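Home Projects Reports Contact
4 min read
Saturday, January 30, 2021
Posted by the perception group

Gumik progress report, second period

The short version for whoever at Trunen reads only the first paragraph: the grasp planner is on schedule, the segmentation model is late, and the labeling tool we promised not to write has been written. Spending is where we said it would be, mostly by luck.

Perception

We trained the new segmentation model on footage taken from head height in ordinary bedrooms. The previous model learned on a gray lab bench under good lighting and came away believing that the world was a gray lab bench. It now has to deal with dim rooms and strong wall colors, and with hands in the way.

Cables remain the worst class by a comfortable margin. On a nightstand the model will find a cup and a tissue box without much trouble, then merge the coiled charging cable, the plug next to it and the fingertips on the plug into one confident blob. The planner, being polite, tries to grasp the blob. We have added a separate hand mask that runs first and removes those pixels before anything else gets an opinion. It costs us 6 milliseconds per image, and we think it's worth it.
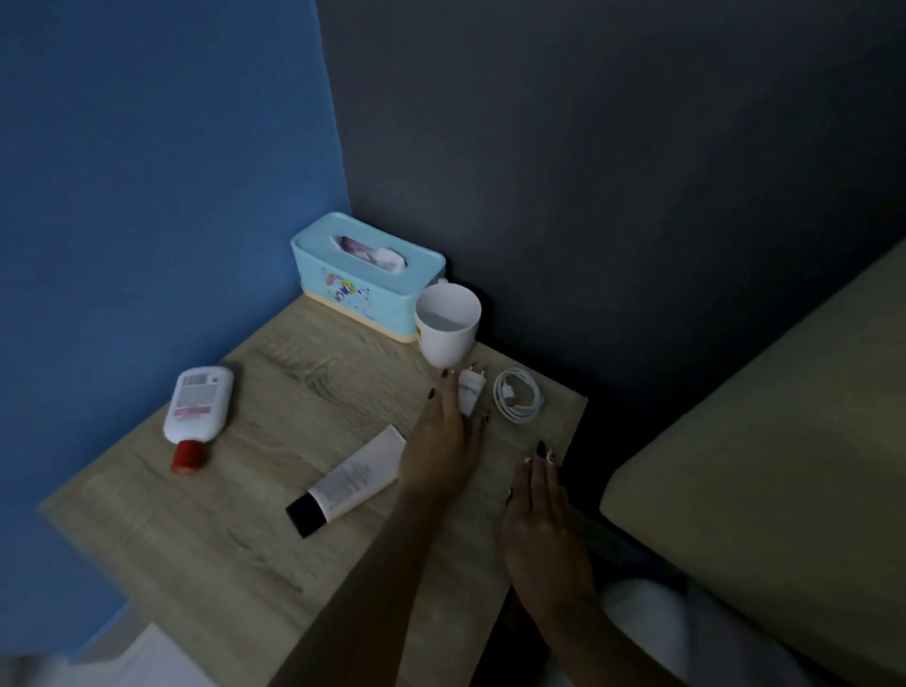 Mészáros wrote back on the draft that a hand mask is fine as far as it goes, but the planner should be told that something was removed, or it will treat the hole as free space and drive straight into it. They asked for a third state, "unknown," in the occupancy grid.

They were right, and we are mildly annoyed about it. The third state went in this month. It broke the replay viewer, which had been storing occupancy as a yes or a no since before any of us knew better. The viewer is fixed. Old logs need a conversion script, and the script is slow – plan on leaving it overnight.

Thin and see-through things

Clear plastic is the other open problem. A sheet of it on white tile gives the model little more than a few creases and highlights, and the depth estimate under it wanders. Small packages lying on top are found most of the time. Small translucent pieces are found when they feel like it.

We tried three fixes. More training images helped a little. Turning up the contrast made the creases look like cables, so now we had cables everywhere. The one we kept compares consecutive images and holds back any label that flickers, so the planner waits for a second look before committing. It makes the system seem thoughtful. It is just slow.

The current evaluation set has 106 clips, held out by room so that the model can't pass by remembering the furniture.

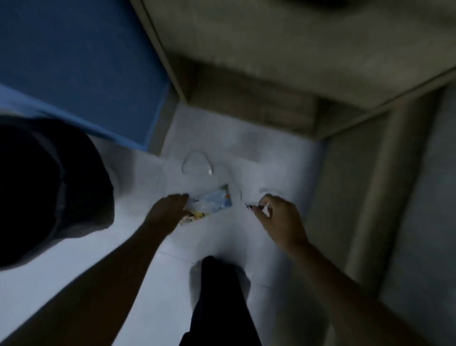

Tooling

The labeling tool is called Hatport. Our proposal said we would use something off the shelf, and we did, for around 10 days. Hatport does propagation between images, keeps hand masks on their own layer and has an undo that undoes. It does not yet have documentation.

Next period

Freeze the hand mask, finish the retraining with the "unknown" state, and label another 2000 images with cables in them. The planner interface will not change again unless Mészáros sends another email. We would also like to move the review call later in January next year, as the current slot falls before the numbers exist.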